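Four Nights in Grativach: A Review of the Hotel Prata

I came to Grativach by bus in September with one small bag, a bad map and no plan beyond eating well and walking a lot. I left wanting to move there. Much of that is down to the town, which climbs up from the river in crooked steps and smells of grilled peppers by five in the afternoon, but a good part of it is down to the Hotel Prata, where I stayed four nights and would gladly have stayed longer.

The Prata sits at the top of Hokton Street, just where the old town stops pretending to be flat. It's a narrow building with green shutters and a front door so heavy I thought it was locked the first time I tried it. Push harder! Inside there's a tiled hall, a desk with a brass bell, and a staircase that winds all the way up to a little roof terrace. There is no elevator, so ask for a lower floor if your knees complain. Mine complained and I took the top floor anyway, and the view over the rooftops to the hills was worth every step.

My room was simple. Good firm bed, two reading lamps that put light on the book, a window that opens all the way (how I love a window that opens all the way), and a wardrobe deep enough to lose a coat in. The street below goes quiet by eleven. Church bells start at seven, and you will hear them.

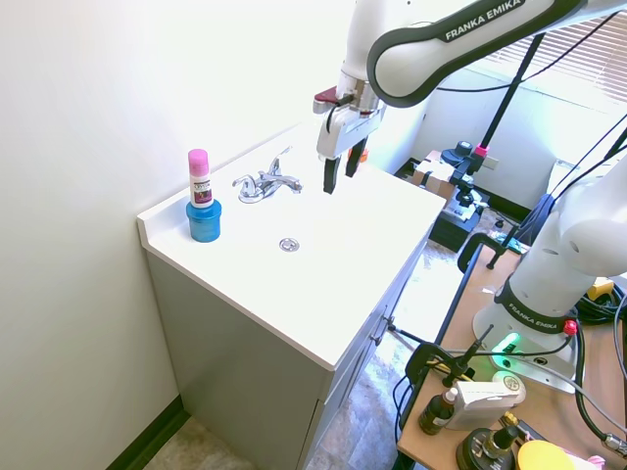 Is the hotel easy to reach from the bus station without a car?
It's a fifteen-minute walk, uphill for the last stretch. The number 3 town bus stops at the bottom of Hokton Street and saves you most of the climb, and you can buy a ticket from the driver if you have coins.

Breakfast deserves its own paragraph, maybe its own review. It's served from seven-thirty in a long room at the back that opens onto the courtyard, and it's all brought to the table. I had warm flatbread, white cheese, plum jam, eggs cooked to order, and a dish of stewed beans that I thought was a strange thing to see in the morning until I tried it, after which I asked for it every day. Coffee comes in a little copper pot. Ask for a second pot, they don't mind at all. If you have an early bus they'll wrap something up for you the night before, and the something is a lot more generous than the sad roll and apple I've been handed in other places.

The woman who runs the front desk, Maritza Rengifo, moved to Grativach years ago and talks about it the way people talk about a favorite cousin. On my first evening she drew me a walking route on the back of a receipt: down the river steps, over the footbridge, along the mill path, and back through the Vastent quarter in time for supper. It took me most of a day because I kept stopping. The mill path has benches in the shade and almost no traffic, and there's a bakery at the far end that sells a walnut pastry by weight. Get there before noon.

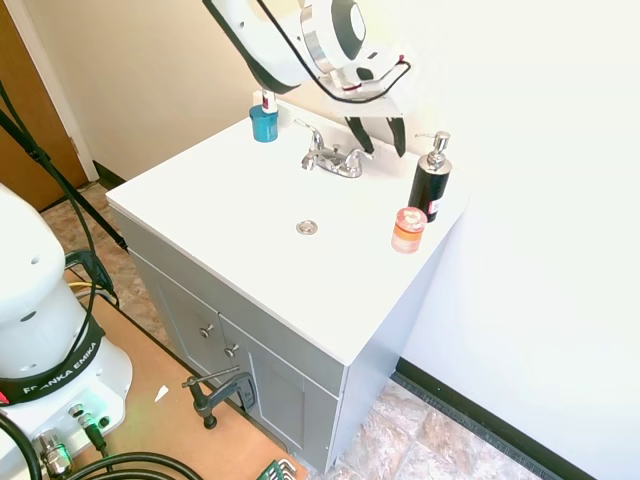

The counter, with soap dispenser, cup and faucet.

Vastent is where I'd send anyone with a single evening in town. It's the old tanners' district, a tangle of lanes with workshops on the ground floor and washing lines overhead, and after dark the whole place fills up with tables. You don't need a reservation anywhere. Walk until you smell something good and sit down. I had river trout one night and a lamb stew the next, and a glass of the local red costs less than bottled water does at home. There was a man playing accordion both nights, very well, and he took requests.

If you like a climb, the path to the fortress begins behind the hotel courtyard. There are 419 steps, according to the sign at the bottom, and I believe the sign. Go up late in the day with a bottle of water and stay for the sunset, then come down while there's still some light left, as the lower part has no lamps.

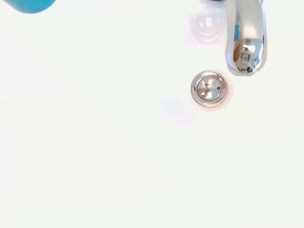 Photo: Hotel Prata review page

A few small gripes, so you don't think I've been hypnotized. The Wi-Fi is strong in the hall and weak on the top floor. The walls are thick but the doors aren't, and I got to know my neighbor's ringtone. They prefer cash, and the closest machine is down by the bridge, so take some out on your way up from the bus. The terrace closes at ten, which felt early on a warm night with half a bottle left.

None of it would stop me going back. Book directly by phone if you can; the room I wanted wasn't showing online and Maritza found it for me in a minute. Ask for the street side if you want the hills and the courtyard side if you want to sleep past the bells. And do try the beans.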